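To: clastgate-users
From: Irja Kinnunen
Subject: Re: [clastgate-users] gripper closes before descent finishes, pen-in-cup task

On the question of early closing with the marker task, replying inline and then with what we found on our side.

> We are seeing the gripper close while the arm is still moving down.
> Happens in sim only so far. Groko planner, default Matar contact
> settings. Out of 163 episodes it did this in 17, and in most of those
> the finger came down on the end of the marker and the arm kept pushing
> until the joint torque limit tripped. Twice the limit did not trip at
> all. Is this a known issue or is it our config? I would like to know
> before we load the same policy on the real arm.
>
> Stutovley lab

It is a known issue, though it was never written up properly. Please do not load that policy on hardware yet.

The close command and the descent are sent on separate channels. Groko marks the descent as done when the commanded pose reaches the target, and it does not check the measured pose. If the arm is lagging, the close goes out early. On a thick object you would never see it. A marker lying flat on a table leaves very little clearance under the fingertips, so a small lag is enough to put a finger on top of the barrel or the cap.

We reran the task with the marker at a diagonal and the grasp point near one end, because that is where our failures were bunched. Grasps near the middle of the barrel failed much less often.
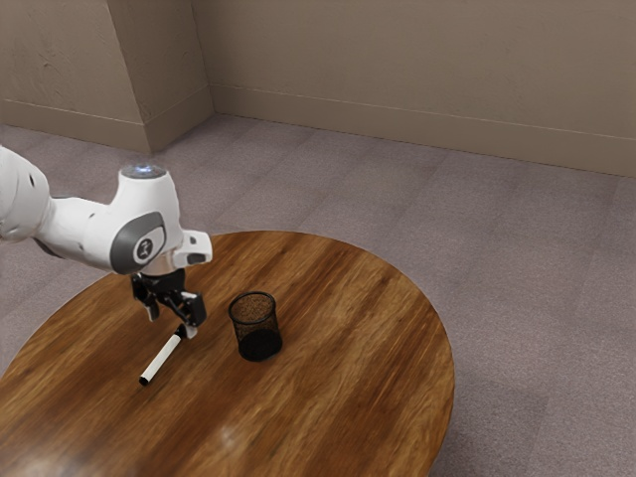
The lag itself comes from the controller buffer. With the default length of 64 steps the measured pose trails the command by enough to matter at full approach speed. Cutting the speed in half hid the fault in our runs and I would not call that a fix.

The torque limit is the more serious part. The limit is read from a filtered signal, and the filter resets each time a new gripper command arrives. If the close lands in the same window as the contact, the spike is dropped and the arm carries on pushing into the table. That would account for your two episodes with no trip. On a real arm it means a bent finger or a damaged wrist, and it means the stop can't be relied on with a person nearby.

What to change for now:

Set the descent check to use measured pose, with a settle time before the close is allowed.

Move the torque check ahead of the filter. It will be noisier and you will get some false stops. Leave them in.

Log the commanded and measured pose on every step. The summary log only keeps the commanded one, so the fault doesn't show up there.

With those changes we ran 653 episodes and had no early closes. We did have a handful of misses where the marker rolled, and a few where it caught on the rim of the cup on the way in. Those look like ordinary grasp and placement errors and I have not followed them up.

One question back to Stutovley: were your two untripped episodes at full approach speed? If either was at reduced speed then the filter reset doesn't explain it, and I would want the raw joint logs before anyone closes the ticket.

The patch is on the Clastgate branch under descent-check. It has not been reviewed.

Irja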